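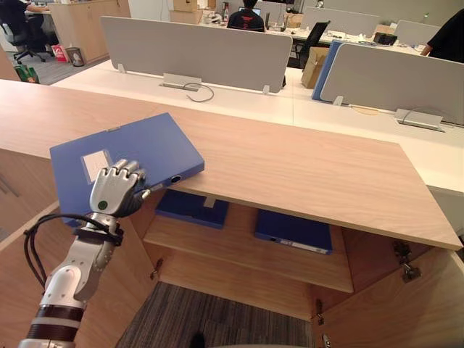

I learned to file from Pouran Ghasemi, who ran the records room at Prillamard when I started there, and who had no patience with people who thought filing was about alphabets. She thought it was about furniture. Before you write a single label, she'd say, go and look at the cupboard! So that's where this chapter begins -- with a low wooden cabinet, its two doors open, a couple of blue file boxes lying flat on the shelf and a third on the top, hanging a little over the front edge. I've worked beside dozens of cabinets like it, and most of them taught me something.

First, a word about lying flat or standing up. A box on its side is easy to put away and a nuisance to get back (you always want the one underneath), and papers tend to slide into the corner where you can't get a thumb to them. Standing up, it shows you its spine and comes out with one tug. But you can only stand it up if the shelf is tall enough, and plenty of people buy the boxes before they've measured.
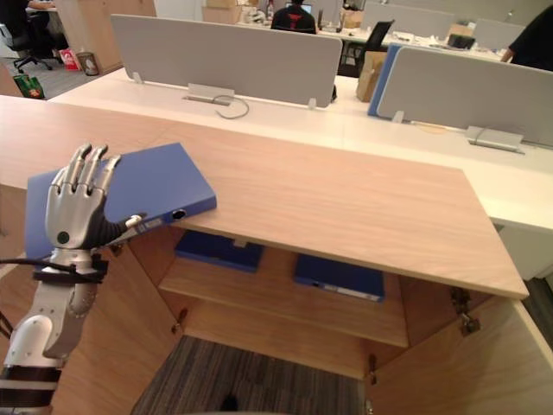

My second office, Jandmont, had 654 boxes and 19 ways of labelling them. Tomás Kavanagh and I spent most of one September putting that right, and I loved nearly every minute of it. We argued about colour, mainly. He wanted a different one for each year; I wanted them all the same, with the label doing the work.

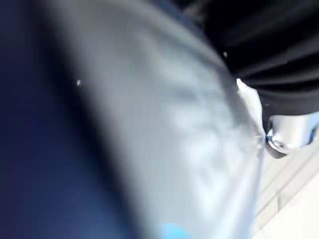

I won, but only just, and I'll give you his side fairly in section 1.3. Where we did agree was that the top of a cabinet is a place for things on the move. Put a box there while you're using it, by all means, and then put it back before you go home.

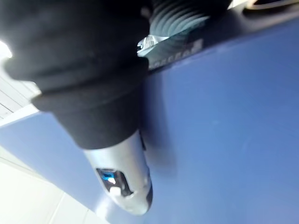 Labels come next, and they take up the rest of the chapter. Think of how much room you've got to write in. The side of a file box can be a great smooth stretch of blue, and it's tempting to write all over it, but please don't! One label, same spot every time, in letters you can read from the doorway.

Before you read on, find a cupboard of your own and open both doors. Write down what's on the shelf, what's on top, and which box you'd struggle to get out in a hurry. Keep the list handy, as we'll use it in section 1.2.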